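그리퍼 비교 실험, 같이 하실 분 찾습니다 (원격 조작 참여자 모집)

2019년 8월 9일
작성: Desmond Castellanos / Ponden 조작실험팀

안녕하세요, Ponden에서 그리퍼랑 컨트롤러 비교를 맡고 있는 데즈먼드입니다. 한국어로 공고를 쓰는 건 두 번째인데, 지난 3월 공고는 너무 딱딱하다는 소리를 들어서 이번엔 그냥 말하듯이 쓰기로 했어요. 맞춤법은 팀에서 한 번 봐줬으니 큰 사고는 없을 겁니다!

본론부터 말하면, 화면을 보면서 로봇 팔을 움직여 줄 분을 모집합니다. 인원은 서른 명이 아니고 딱 12명이에요. 3월에는 30명을 한꺼번에 받았다가 일정표가 엉망이 됐거든요. 그때 오셨던 분들 중에 제가 시간 변경 메일을 하루에 두 통씩 보낸 분도 계시는데, 이 자리를 빌려 다시 한번 죄송합니다. 이번엔 하루에 한 분씩만 모시고, 한 분께 오후를 통째로 드려요.

뭘 비교하느냐면, 그리퍼 두 종류와 컨트롤러 두 종류입니다. 그리퍼는 Pritent라고 부르는 평행 개폐형이 하나 있고, Inix는 손끝이 물체 모양을 따라 조금 휘는 쪽이에요. 둘 다 손가락은 두 개씩입니다. 컨트롤러는 손에 쥐고 허공에서 움직이는 방식과, 책상에 고정된 6축 조이스틱이고요. 조합하면 네 가지가 나오고 참여자분은 네 가지를 전부 써 보시게 됩니다. 순서는 사람마다 다르게 섞어요. 앞에서 손이 풀린 상태로 뒤의 걸 쓰면 뒤의 것이 무조건 좋아 보이니까요.

전부 시뮬레이터 안에서 진행됩니다. 저희가 쓰는 환경 이름이 Mahmoud인데, 이름의 유래를 자주 물어보시지만 저도 입사했을 때 이미 그 이름이었어서 잘 몰라요. 실물 팔은 이번 모집에서는 안 씁니다. 그러니까 뭘 떨어뜨리거나 테이블을 들이받아도 괜찮아요. 마음껏 들이받으세요. 들이받은 기록도 저희한테는 다 쓸모가 있습니다.

이런 분이면 좋겠어요

만 19세 이상이고, 두 시간 반 정도 모니터를 봐도 멀미가 심하지 않은 분이면 됩니다. 로봇 경험은 없어도 됩니다. 오히려 12명 중 절반은 로봇을 한 번도 안 만져 본 분으로 채우려고 해요. 나머지 절반은 로봇 팔, 드론, 굴착기, 수술 시뮬레이터, 인형뽑기 기계(진심입니다) 뭐든 원격으로 조작해 본 경험이 있는 분이면 좋겠고요. 지원서에 그 경험을 한두 줄만 적어 주세요. 자격증 사본 같은 건 안 보내셔도 돼요.

왼손잡이분들 정말 환영합니다. 컨트롤러 그립이 오른손 기준으로 깎여 있어서 불편하실 텐데, 얼마나 불편한지를 알고 싶어요. 3월에는 왼손잡이가 한 분밖에 안 오셔서 아무 말도 할 수 없는 데이터가 됐습니다. 안경이나 렌즈는 상관없어요. 색 구분이 어려운 분도 지원하실 수 있는데, 과제 지시가 색 이름으로 나가는 구간이 있어서 미리 알려 주시면 모양과 위치로 바꿔서 불러 드립니다.

한국어로 진행합니다. 저도 한국어로 진행하고요, 제가 말이 막히면 옆에 있는 동료가 도와줄 거예요. 화면에 뜨는 메뉴는 아직 영어가 섞여 있는데 지시는 전부 말로 해 드리니까 읽을 일은 거의 없습니다.

하루 일정

오후 한 시에 시작합니다. 동의서 읽고 서명하는 데 시간을 넉넉히 드려요. 궁금한 건 그때 다 물어보셔도 되고, 읽어 보고 그냥 집에 가셔도 됩니다. 그 경우에도 교통비는 드려요.

그다음은 연습입니다. 과제 없이 팔을 이리저리 움직여 보고, 손가락을 여닫고, 카메라 시점을 바꿔 보는 시간이에요. 시점은 손목 카메라와 어깨 너머 카메라가 있는데, 본 과제에서는 손목 카메라만 씁니다. 이게 처음엔 좀 당황스러워요. 팔을 돌리면 세상이 같이 돌거든요! 저도 첫날에는 왼쪽으로 가겠다고 하면서 계속 오른쪽으로 갔습니다. 연습 시간에 충분히 헤매 두시면 본 과제가 훨씬 편해요.

본 과제는 조합마다 한 묶음씩, 모두 네 묶음입니다. 참여자 한 분당 집기 시도는 58회예요. 숫자가 애매한 건 저도 압니다. 원래 더 많았는데 뒤로 갈수록 다들 손목을 주무르셔서 줄였어요. 묶음 사이에는 쉬는 시간이 있고, 중간에 쉬고 싶으면 언제든 말씀하시면 됩니다. 간식은 제가 고르는데 취향이 좀 치우쳐 있어서, 못 드시는 게 있으면 지원서에 꼭 써 주세요.

마지막에는 짧은 인터뷰가 있습니다. 어느 조합이 제일 편했는지, 어디서 짜증이 났는지, 화면이 헷갈린 순간이 있었는지 물어봐요. 녹음은 하지만 글로 옮긴 다음 지웁니다. 솔직하게 욕해 주시는 분이 제일 고맙습니다.

과제 이야기를 조금 더

과제의 기본은 집어서 옮기는 거예요. 물체를 하나 불러 드리면 그걸 잡아서 들어 올리고, 지정한 자리에 내려놓습니다. 쉬운 것도 있고 제가 봐도 심술궂은 것도 있어요. 물체 배치와 테이블 재질, 조명은 매번 바뀝니다.

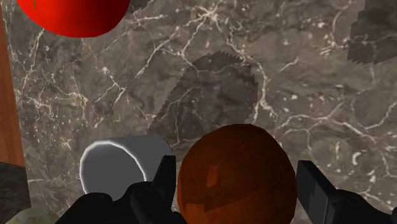
저희가 이번에 제일 궁금한 건 손가락을 벌린 채 물체 양옆으로 들어가는 순간이에요. 잡고 나서 얼마나 버티느냐는 숫자로 이미 꽤 모아 놨는데, 들어가는 동작은 사람마다 정말 다르더라고요. 어떤 분은 한 번에 쑥 내려가고 어떤 분은 좌우를 번갈아 보면서 조금씩 다가가요. 적갈색 공이 두 손가락 사이에 와 있는데 왼쪽 손가락 바로 옆에 원통까지 누워 있으면, 그대로 닫아도 될지 살짝 비켜서 다시 들어갈지 고민이 되죠. 그 고민하는 시간이 컨트롤러에 따라 달라지는지를 보려는 겁니다. 멀찍이 떨어진 빨간 공 같은 건 주변에 걸릴 게 적어서 접근하기가 훨씬 수월하고요. 바닥이 흰 줄무늬가 잔뜩 간 대리석이고 거기에 톱니 같은 그림자까지 얹히면 거리 감각이 흔들린다는 분도 계셨어요. 그런 느낌이 들면 과제 도중에라도 바로 말해 주세요, 시각을 기록해 둡니다.

점수는 참여자분께 보여 드리지 않습니다. 3월에 점수를 화면 구석에 띄워 놨더니 다들 그것만 보시더라고요. 나중에 본인 기록이 궁금하면 메일로 요청하시면 돼요. 다른 분과 비교한 순위는 만들지도 않습니다.

사례와 비용

참여비는 끝까지 하시든 중간에 그만두시든 똑같이 드립니다. 금액은 지원 확인 메일에 적어 보내 드려요. 교통비는 따로 계산하고, 멀리서 오시는 분은 영수증을 챙겨 주세요. 건물 아래 자판기는 3000원까지 쓸 수 있는 쿠폰을 드리는데, 현금으로는 못 바꿔 드립니다(물어보신 분이 계셨어요).

데이터는 이렇게 씁니다

저장하는 건 컨트롤러 입력, 팔과 손가락의 움직임, 시뮬레이터 화면, 인터뷰를 옮긴 글입니다. 참여자분 얼굴이나 손은 찍지 않아요. 이름은 참여비 지급 서류에만 남고 실험 기록에는 번호로 들어갑니다. 결과는 사내 보고서로 먼저 정리하고, 발표를 하게 되면 개인을 알아볼 수 없는 형태로만 씁니다. 참여 후에 마음이 바뀌면 번호를 알려 주세요. 분석이 시작되기 전이면 통째로 빼 드립니다.

혹시 일자리도 찾고 계신가요?

참여자 모집과 별개로, 실험 진행을 도와줄 단기 보조 한 분도 찾고 있어요. 컨트롤러 교체하고, 조합 순서표대로 장면 불러오고, 참여자 말을 받아 적는 일입니다. 파이썬을 조금 읽을 수 있으면 좋지만 짤 줄 몰라도 됩니다. 글씨가 빠르거나 타자가 빠른 게 더 중요해요. 제 글씨는 저도 못 읽어서요. 참여자로 지원하신 분은 보조를 겸할 수 없으니 둘 중 하나만 골라 주세요.

지원 방법

메일 제목에 '그리퍼 참여' 또는 '그리퍼 보조'라고 쓰시고, 아래 내용을 본문에 적어 주시면 됩니다. 양식 파일은 없어요.

이름과 연락 가능한 시간대
주로 쓰는 손
원격 조작 경험 (없으면 '없음')
화면 멀미가 있는 편인지
못 드시는 간식
가능한 오후 날짜 몇 개

받는 사람은 Ponden 조작실험팀의 데즈먼드 카스테야노스, 그러니까 저예요. 메일 주소는 이 페이지 맨 위 팀 소개에 있습니다. 답장은 제가 직접 쓰고, 자리가 다 차더라도 안 됐다는 메일은 꼭 보내 드려요. 그때 원하시면 다음 모집 명단에 올려 드립니다. 다음번엔 아마 카메라 위치를 가지고 뭔가를 할 것 같은데 아직 정해진 건 없어요.

친구랑 같이 지원하셔도 되지만 같은 날에는 못 모십니다. 먼저 하신 분은 친구분 차례가 끝날 때까지 과제 내용을 비밀로 해 주세요. 주차는 건물 뒤쪽이고, 입구가 좁으니 큰 차로 오시는 분은 미리 전화 주시면 제가 내려갈게요.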